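Is a "dye catcher" sheet worth the money or is it a racket?

Posted in Laundry & Cleaning

plondis_road

We moved to Nunda in July and the new place has a front loader, which I've never owned before. My partner has started buying those colour catcher sheets at the supermarket, the ones you throw in so you can supposedly wash everything together. They cost more per load than the powder does. They come out a bit pink or grey and I'm told that's the proof they work.

I'm not convinced. Some dye comes out of clothes in every wash and goes down the drain with the water. A sheet that turns pink only tells me there was dye in the water, which I knew. Has anyone compared with and without? I don't want to hear from people who "swear by them". Also keen to know if the old salt and vinegar trick does anything, because my mother does it and I've never seen any difference.

Machine is a Telline, if it matters. Water here is fairly hard.

3 replies

murakami_maple

You're right to be suspicious. I did try it, in a small way. I cut up an old white pillowcase and washed a piece with a new navy towel at 40, no sheet, then another piece with a second towel from the same pack, with a sheet. Both bits came out a dull blue. The one with the sheet was maybe a touch lighter, and I had to hold them up at the window to decide. That's one go each, so take it for what it is, but it's one more go than the box offers.

What makes the difference is boring. Wash the new dark or bright thing on its own for the first 2 or 3 times, wash it cold, and don't leave it sitting wet in the drum.

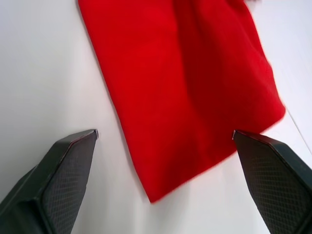 Salt and vinegar is a leftover from home dyeing as far as I can tell. Vinegar has a use when you're putting acid dye onto wool, in the pot, with heat. A cup of it in a drum full of cold water on a shop-bought cotton shirt is not going to fix anything. Salt is the same story. Reds are where people get caught, and for something that strong a red, with a soft fuzzy surface like felt or fleece, I wouldn't trust a sheet or a cup of anything. Dab a hidden corner with a damp white cloth and press for a minute. If colour comes off on the white, keep it well away from your shirts. If it doesn't, I'd still do the first wash alone.

Hard water won't make the dye run as far as I know, but it does leave things looking grey, and people blame the dye for that.

nunda_nan

I have used them for years and never had a pink wash so they must work!! 35 cents a sheet is cheap next to a ruined blouse. I put two in if there are jeans.

kettle_and_peg

Never having had a pink wash isn't evidence. I've never used a sheet and I haven't had one since I was a student either, mostly because clothes these days don't bleed like they used to.

To add to the first reply, check the temperature your machine is really using. Mine is also a Telline, and its "mixed" programme defaults to 40 unless you turn it down, which I only found by reading the manual after a year. A cold wash will do more than the sheet, and it's free. Don't overfill it either, a jammed drum doesn't rinse properly and whatever loose dye there is just sits against the other clothes.

If something has already run, don't put it through the dryer. Rewash straight away with an oxygen bleach soak, after reading the care label. I've rescued shirts that way and I've also failed to, so no promises. The box of colour remover I bought once for five dollars did nothing I could see.

plondis_road

Thanks. Have turned the default down and will do the damp cloth test on the new towels. Partner says we're finishing the box regardless.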